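**Monday, September 9, 2024**

# Oltden's cord and charger swap is back, and it's bigger than ever

If you have a drawer at home full of black cables you can't name, the Oltden community workshop would love to see you this fall. The cord and charger swap, which started in May with two folding tables and a borrowed label maker, has moved into the large room on the ground floor and will now run every week through the end of the year.

The May swap was supposed to last one afternoon. People kept coming, so it stayed open until the lights went off, and by closing time 400 cords and adapters had found new homes. The goal for the fall is 1000, and judging by the bags piled up in the hallway last week, the workshop will get there well before the holidays!

"I thought we'd get a shoebox of phone chargers," said Uliana Romaniuk, who runs the swap. "We got keyboard power supplies, baby monitor cords, a thing for an electric carving knife. One man drove over from Prirkow with a suitcase. It was wonderful."

Everything that comes in goes through the same few steps. Cords are wiped down and looked over from end to end, and anything with cracked insulation, bent prongs or a loose plug goes straight into the recycling crate. Adapters get a closer look. The output voltage and current are copied from the label onto a big paper tag, in marker, so you can read it without a magnifying glass. (There is a magnifying glass too, on a string by the window, and it gets plenty of use.)

Then comes the coiling, and people have feelings about the coiling. The house method is a loose loop about as wide as your palm, held with a strip of hook-and-loop tape. Tight wraps around the adapter itself are out, as they put a hard bend in the cord right where it leaves the housing, and that's the spot where old laptop supplies usually give up.

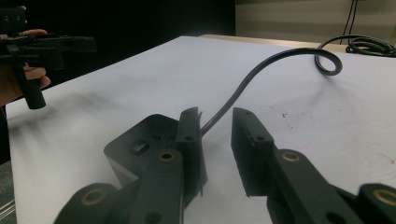
Power adapters are by far the most wanted item. A missing one can keep a perfectly good printer or radio in a closet for years, and a lot of the requests on the wall are from people hoping to wake something up again. Romaniuk keeps the requests on index cards, with the device on one side and the numbers it needs on the other. When a match comes in, she calls. She says the calls are her favorite part of the job, and after hearing her make one we believe it.

A few tips if you're coming to look for something:

- Bring the device if you can carry it. If you can't, take a clear photo of the label next to the power socket.
- Write down the voltage, the current and whether it says AC or DC. The voltage has to match. The current on the adapter should be the same as the device asks for, or higher.
- Check the little diagram that shows which part of the plug is positive. Two plugs can fit the same socket and be wired opposite ways.
- Don't cut or tape anything at home first. The workshop bench has a meter and people who like using it.

And if you're dropping off:

- Untangle what you can, but don't worry about the rest. There's a table for knots, and it's oddly popular with kids.
- Leave any old labels on, even the ugly handwritten ones. "Dad's scanner" has already solved one mystery.
- Keep loose batteries and power banks out of the bag. Those go to the desk by the door, where there's a separate bin.

The bigger room also means better storage. Local shelving maker Michalík has put up a full wall of open racks, and Binside, the storage shop on the corner, gave the workshop a stack of clear drawers at cost. The drawers are sorted by voltage, with one long row at the bottom for plain power cords and another for the odd shapes that don't belong anywhere. Adapters with no readable label get their own drawer and are tested on the bench before anyone takes them home.

There's no charge for anything, and you don't need to bring a cord to take one. A jar by the door collects money for tape, tags and markers. The May swap brought in 1775 crowns, enough to buy a second meter and replace the label maker, which had to go back to its owner.

Romaniuk is also planning a short evening class on reading adapter labels, after so many visitors asked her to explain the same symbols. She'll bring a tray of practice adapters, and everyone goes home with a small reference card to tape inside the cord drawer. The sign-up sheet is on the workshop's front desk, and half the lines were already taken when we stopped by.

Still on the wanted wall this week: a supply for a sewing machine light, anything for a pair of old desktop speakers, and a very long cord for a very short accordion player's amplifier.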